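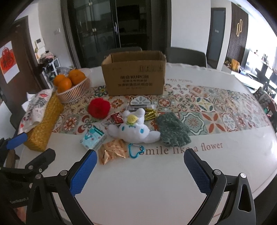 Ornel Home Tasks Project
Progress report to the Tedine Fund, second period, ending June
Prepared by Lilian Simiyu, project lead

1. Where we are

The grant pays for a set of hand-shown household tasks that can be used to train a two-arm robot. A person holds a gripper in each hand, does the task at a normal pace, and the camera on each gripper records what the hand would see. The robot itself is not needed until the testing stage.

At the close of this period we had recorded 2,427 demonstrations, of which 2,305 passed review and are in the delivered set. The target for the period was 800 accepted demonstrations per task group for the first two groups. Both groups met it. The third group, packing small things into a box, started late and accounts for the rest.

2. Table clearing and packing

This task group took most of our time. The person starts at a dining table with household things spread over it and an open cardboard box standing at the back. The job is to pick up the items one after another and put them in the box. Fruit in its basket stays where it is, and so do other containers on the table. They are part of the setting and the person has to work around them.

We asked for a mix of soft, hard, shiny and floppy items on purpose. A typical layout has a plush toy, a fluffy ball, a piece of knitted fabric, tissue packets, small wrapped packets, a bundle of cord and a carabiner. Of these the carabiner and the flat clear packets take the longest to pick up. The finger pads need to come down close to the table on both sides of the item, and people new to the tool tend to stop too high and close on nothing. Long ears on a plush toy are easy to catch but the toy then swings, and several people knocked other items over with it before they learned to grip the body.

Patterned table tops have been useful. Our first recordings were nearly all on plain surfaces, and the test model did poorly when Lykkegaard ran it on a printed tablecloth. It reached for the print. We now ask for at least one patterned or lettered surface in each home, and items are placed across the edge of the pattern as well as on the plain part.

3. Recording in homes

All recording in this period was done in lived-in homes. We gave up the mock kitchen at Sandow at the end of the first period and have not missed it. Homes bring glare from windows, dark cabinets with glass doors, chairs pushed in at odd angles and a good deal of clutter in the background. The tracking software has to find its position from all of this, and it has coped well in most rooms. The worst results came from rooms with one bare wall and one bright window, where the position drifted during long reaches.

Each home visit follows the same order. The operator charges and checks both grippers, records a short calibration walk around the table, then does the task in sets of 20 with a new layout each time. Between sets the items are emptied out and placed again by someone other than the operator. When operators laid out their own items they put them in easy spots without meaning to.

4. Review and rejected recordings

Every recording is watched once at double speed by a reviewer. The 122 rejected recordings fall into these groups, largest first:

Lost tracking during the reach into the box.
One gripper out of sync with the other.
Item dropped off the table and picked up by hand.
Operator's face or a document visible.
Wrong task label.

The first cause deserves a note. When a gripper goes down into the box, its camera sees mostly cardboard and there is little for the tracking to hold on to. Operators now release the item at the rim and let it fall where the item allows. For the few things that have to be set down, we ask for a slow entry. Losses from this cause fell in the last part of the period, but they have not gone away.

A dropped item does not spoil a recording if it stays on the table. We keep those, with the second attempt included, as Lykkegaard has asked for more examples of recovery.

5. Operators

We trained new operators in this period and lost two to other work. Training takes one day. The morning goes on holding the grippers and opening and closing them without looking, and the afternoon on real layouts. Wrist strain came up in the operator survey. Sets now have a break between them, and no operator does more than four hours of recording in a day. This has slowed us slightly and I do not plan to change it back.

6. Spending

Spending is within budget overall. Travel is over its line because the homes were farther apart than planned, and equipment is under because we bought no spare cameras. I would like to move the unspent equipment money to travel and ask for the Fund's agreement to this in writing. Replacement finger pads were a small cost, but we went through them faster than expected, mostly from work on rough card.

7. Next period

We will finish the packing group to the same target as the first two. After that comes unpacking, with the same tables and the same kinds of items, starting from a full box. Lykkegaard will run the trained model on its own robot arms, and for tasks where the model fails often, an operator will take over by remote control and complete the task. Those takeovers will be recorded and added as a separate set.

Two matters need a decision from the Fund: the transfer between budget lines described in section 6, and whether the rejected recordings should be kept or deleted at the end of the grant. Storage for them is paid for until then. My preference is to keep the tracking failures and delete the rest, starting with any that show a face or a document.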